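Bench 6 update, long one, sorry. November 20, 2019

We stopped the gear cell at Gredham this morning. No injuries, nothing broken except my mood. Thread so people stop asking me in the hallway

Job is simple on paper. Ring plate with three pegs, three little spur gears, one gear per peg. Two arms. Been running it since February

What went wrong: right arm let go of a gear before it was seated. Gear was sitting on the lip of the peg, arm backed off, controller logged "placed". It was not placed

Then it did the next one anyway. And the next one. Bad assembly, green light the whole way thru

Cycle 3677 is the first one we can prove. There are 657 cycles after that one that I don't trust now. All pulled, all getting checked by hand, yes by me

Some of you asked what the work even looks like so

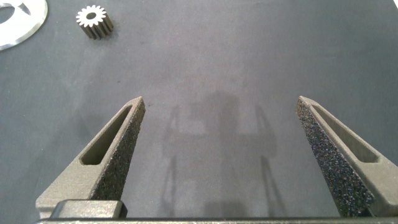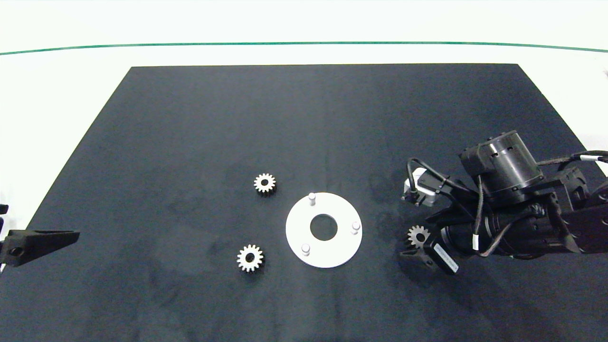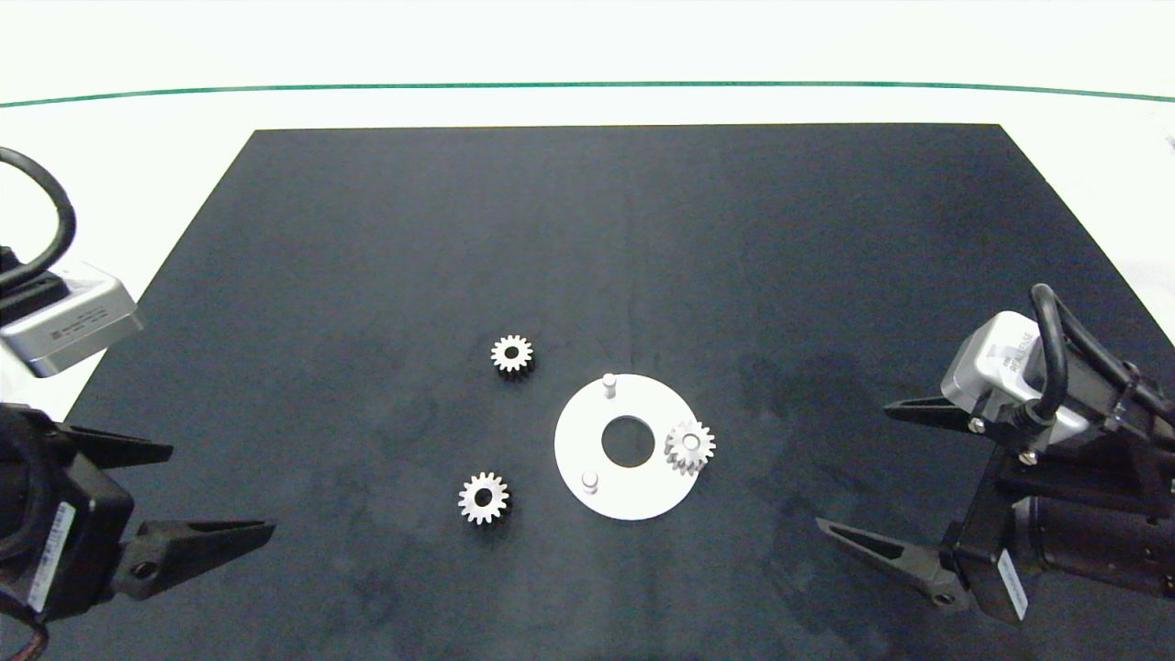 Gears and ring plate on the black mat. Last one has a gear on its peg, two to go.

First guess was the finger pads. Gritty stuff on the inside faces, figured it had worn slick. Swapped a set, same fault in under an hour. So no

Second guess was the plate creeping on the mat. Taped it down. Same fault. Tape is still there, don't peel it pls

What it is (pretty sure): the release check looks at finger width only. Fingers open past the limit = part released = part placed. Whoever wrote that treated those as the same thing. It was me, I wrote that

The Tuvport cell has a height check after release and they've never seen this. Ours got commented out during the Zuvis upgrade to save time on the cycle. Saved us over 30 minutes a shift. Great

The safety part, and please read this one. When a gear is half on, the obvious move is to reach in and push it down. I know because I did it — arms paused, not locked out. Paused is NOT off. It will resume if somebody clears the fault on the panel

So until I say otherwise: key out, key in your pocket, then hands on the mat. Every time. Even for one gear

Height check goes back in tonight. Slow speed only tomorrow, and I want a person standing there for the whole run

Pritchard folks, you have the same release code. Check yours before you start up. Search for "width_ok" and see if anything comes after it

Will post the hand check numbers when I have them. Going to be a while, my thumbs hurt alredy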